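3.2 Surface pattern and the judgment of cleanliness

Figure 2. A work surface with a faintly mottled finish, bordered by a gray wood-plank pattern. 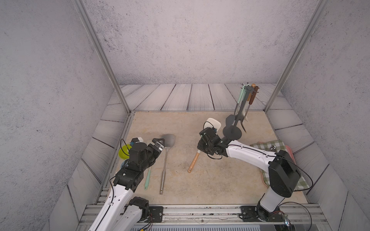
Fig. 2. Mottled beige tabletop with a few darker smudges near the center; speckled light-gray walls behind.

The first part of the study asked how the pattern of a surface changes the opinion people have about its cleanliness. Earlier we supposed that a plain surface is always judged more strictly than a patterned one, as small marks have no place to hide. The answers which we received support this idea only partly.

We invited 34 persons who clean shared rooms as a part of their daily work. All of them were employed at the Hoseck and Cesilum buildings, and none had taken part in our earlier survey. Each person judged 6 surface samples, first from a standing position and then from a chair. The samples were plain, speckled, mottled or printed with a wood pattern. On every sample we put the same amount of diluted coffee and let it dry for one night. The judgment was given on a scale from one to four, where four means "I would not clean this again."

The plain samples received the lowest values, as expected. Between the speckled and the mottled samples the difference was larger than we thought before the test. On a speckled surface the dark points are small and have sharp borders, so a soft stain remains visible between them. A mottled surface has slow changes of tone, and a stain of similar tone can be taken for a part of the finish. Fig. 2 shows how close the two can be: the smudges near the center of the tabletop are darker than the finish, but their tone alone does not tell a cleaner if wiping is needed.

The wood pattern gave the most mixed result. Several participants wrote that they follow the dark grain lines with the cloth, and in this way they find marks which cross the grain. Others said that the lines made them tired and they stopped looking sooner. We could not connect this difference with age or with years of work.

The position of the body also had an effect. From the chair, where light comes to the eye at a low angle, more stains were reported on all samples. The Sarpong checklist, which is used in both buildings, asks only for a standing inspection. We recommend adding a second look from a lower position, at least for mottled finishes.

The test was made in September under ceiling lamps of 4 kinds, and we did not study daylight. This question is left for the Erum rooms, where the windows are larger.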